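Portes ouvertes à la filature de Dzene : on y était !

5 octobre 2022

Publié dans Balades et visites

Bon, je vous préviens, ce billet va être long. Ceux qui me suivent depuis le printemps savent que je bassine tout le monde avec la laine de pays, que j'ai un rouet qui prend la poussière dans le couloir et que je rêvais de voir une vraie filature tourner. Alors quand Sigita Vaher m'a écrit qu'il restait deux places pour les portes ouvertes de Dzene, j'ai répondu oui avant même de regarder comment on y allait.

Et justement, comment y va-t-on ? Par le car, puis à pied. Le car vous laisse au pont, et après il y a une côte (une vraie, prenez de bonnes chaussures) jusqu'aux anciens bâtiments au bord du canal. Nous étions trempés en arrivant, il tombait une petite pluie fine depuis le matin, mais il y avait du café et des tartines au beurre salé à l'accueil, ça remet d'aplomb.

La visite commence par la cour, où l'on reçoit les toisons. C'est Mārtiņš Šimkus qui nous a pris en charge, un monsieur très calme, avec une voix qui ne porte pas du tout, si bien qu'on s'est tous retrouvés collés contre lui comme des brebis sous un arbre. Il nous a ouvert un sac, et là, l'odeur ! Le suint, ça ne ressemble à rien d'autre, on aime ou on déteste. Moi j'aime, mon mari est allé voir le canal. Les toisons de l'année viennent de 22 éleveurs, presque tous de la vallée, et chacune est triée à la main sur une grande claie : le dos et les épaules d'un côté, les cuisses et le ventre de l'autre. Le ventre part en paillage pour les jardins. J'en ai rapporté un sac pour mes framboisiers, on verra ce que ça donne au printemps.

Ensuite le lavage. Je m'imaginais quelque chose de spectaculaire avec des remous et de la mousse, eh bien pas du tout ! On remue très peu, sinon la laine feutre et tout est perdu. L'eau est à 60 degrés, la laine trempe, on la soulève, on la repose dans le bac suivant. Il faisait une chaleur de hammam là-dedans et mes lunettes étaient couvertes de buée, donc je ne peux pas vous en dire beaucoup plus. Ah si, l'eau du premier bain est gardée pour récupérer la lanoline, et ils en vendent en petits pots à la boutique. Je m'en mets sur les mains depuis, ça colle un peu mais c'est efficace.

La cardeuse, c'est mon grand coup de cœur. Elle s'appelle Ondavura, je ne sais pas si c'est la marque ou un petit nom d'atelier (j'ai oublié de demander, je m'en veux). Elle a 104 ans et elle occupe toute une pièce, avec ses gros tambours garnis de pointes qui tournent les uns contre les autres. On met d'un côté des flocons tout emmêlés et il sort de l'autre un voile, mais un voile ! On dirait de la buée. Priit Mets, qui s'en occupe, nous a laissés passer la main dessous. Il nous a aussi montré la boîte à pointes cassées, il en change toutes les semaines et il n'existe plus de fournisseur, alors il les fait faire par un serrurier du bourg.

Le filage, j'ai moins accroché, je l'avoue. C'est très bruyant, on nous avait donné des bouchons d'oreilles et du coup on n'entendait plus un mot des explications. J'ai quand même compris la différence entre le cardé et le peigné, que je confondais depuis toujours. Le cardé est plus gonflant, plus chaud, il bouloche un peu. Le peigné est lisse et tient mieux pour les chaussettes. Voilà, au moins vous le saurez aussi !

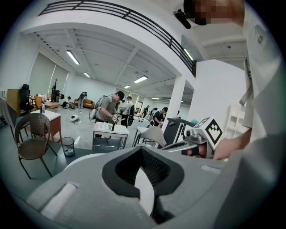

Nandi Van Wyk
Rédactrice de la rubrique Balades, tricoteuse du dimanche et des autres jours

On a fini par l'atelier de teinture, animé par Prapai Phuthong. Garance, gaude, et un petit bain d'indigo où chacun pouvait plonger son écheveau. On le sort jaune-vert et il bleuit à l'air, sous vos yeux, les enfants hurlaient de joie (et moi aussi). Le mien est sorti tout marbré parce que je l'avais mal défait. Prapai m'a assuré que c'était très recherché. Elle est gentille.

À la boutique, j'avais juré d'être raisonnable. Je suis repartie avec quatre pelotes de Torow, leur qualité épaisse, en gris naturel, et un cône d'Onmont plus fin que je destine à un châle. Le Torow gratte un peu au cou, mieux vaut le garder pour un gilet. L'Onmont est tout doux, mais il casse si on tire trop fort au montage, j'en ai déjà fait l'expérience.

Deux ou trois choses pratiques si vous voulez y aller. La visite est gratuite ce jour-là, mais il faut s'inscrire, et les groupes partent à l'heure pile. L'étage n'est accessible que par un escalier assez raide, les poussettes restent en bas. Habillez-vous en couches, on passe du hammam au courant d'air. Et prévoyez de la monnaie pour la boutique, le lecteur de carte était en panne quand nous y étions.

Prochaine ouverture au public en août, pendant la tonte. Sigita tient déjà une liste, écrivez-lui par la page de contact de la filature et dites-lui bonjour de ma part !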